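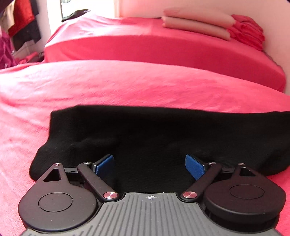

A black sock on a bright pink bedsheet.

How to Prepare Clothing and Bedding for the Shared Laundry Room

Residence Services, Drerka House

These instructions apply to all residents who use the laundry room on the ground floor. They cover sorting, loading, drying and collection. Residents who send their items out through the Tuesday linen service should follow the separate sheet issued by Carmela Aguirre at the front office.

Before you begin

Reserve a machine on the sign-up board beside the laundry room door. Each reservation lasts 90 minutes and may be made up to 5 days in advance. A machine that has not been started within 15 minutes of the reserved time may be used by the next resident on the list.

You will need:
Your laundry card
Detergent marked for high-efficiency machines
A mesh bag for socks and other small items
A bag or basket for carrying clean items back to your room

Step 1. Strip the bed

Remove the pillowcases first and turn them inside out over the sink or a trash can to shake out lint. Take off the top sheet, then release the fitted sheet one corner at a time. Before gathering up the sheets, run a hand along the foot of the bed and down the side nearest the wall. Socks, hair ties and pens collect there, and a pen that goes through a hot wash can ruin a full load.

Mattress protectors should be washed once a month. They may go in with the sheets provided the label allows the same temperature.

Step 2. Sort by color

Make three piles: whites, darks and brights. Red and strong pink bedding belongs with the brights and should be washed alone the first two times. New cotton in these shades gives off dye, and the residence does not replace items that have been stained in the wash.

Black socks go with the darks. Pair them before they go into the mesh bag and close the zipper fully. Do not fill the bag more than halfway. 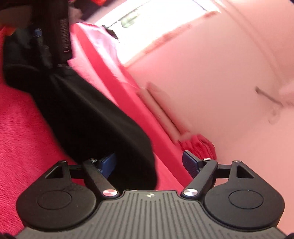 If you are unsure whether a fabric will hold its color, wet a hidden corner, press it with a white paper towel and wait one minute. Any color on the towel means the item should be washed by itself in cold water.

Step 3. Load the machine

The washers are Yokoyama front loaders. Place items in the drum one at a time - a fitted sheet put in as a bundle will trap smaller pieces inside its corners, and they come out soapy. The drum should be no more than three-quarters full. One set of double sheets with pillowcases is a full load.

Pour detergent into the left compartment of the drawer. Do not put powder directly into the drum. Fabric softener is optional and should not be used on towels or sports clothing.

Step 4. Choose a cycle

Whites and towels: Warm, normal
Darks: Cold, normal
Brights: Cold, gentle
Wool and knits: Cold, hand wash

Insert your card, select the cycle and press Start. The display will show the time remaining. Should it show code 276, the door has not latched. Open it, check for fabric caught in the seal and close it again. For any other code, leave the machine as it is and report the number to Eusebio Palacios in Maintenance.

Step 5. Dry

Shake each item before it goes in the dryer. Clean the lint screen before every load, including the first load of the day. Sheets dry more evenly when the cycle is paused halfway and they are pulled apart by hand.

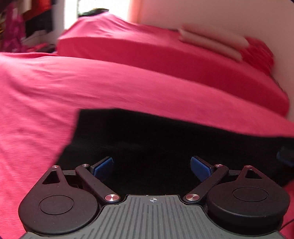
Items that cannot be tumble dried may be hung on the racks in the drying room for up to 24 hours. Attach a tag with your room number. Untagged items are moved to the shelf by the window at the end of each day.

Step 6. Collect and put away

Return before the cycle ends. Laundry left in a machine for more than 20 minutes may be moved to the folding table by the next user, who is asked to handle it with care and to keep it together.

To fold a fitted sheet, place one hand inside each of two neighboring corners, bring the hands together and fold one corner over the other. Repeat with the remaining two corners, lay the sheet flat and fold it in thirds. Make the bed only when the mattress protector is fully dry.

Lost items

Single socks and other small pieces are kept in the lost property drawer until the end of August, after which they are given away. Questions about lost items, card balances or refunds should be directed to Esperanza Esteban at the front office, open from 9:00 a.m. to 4:30 p.m.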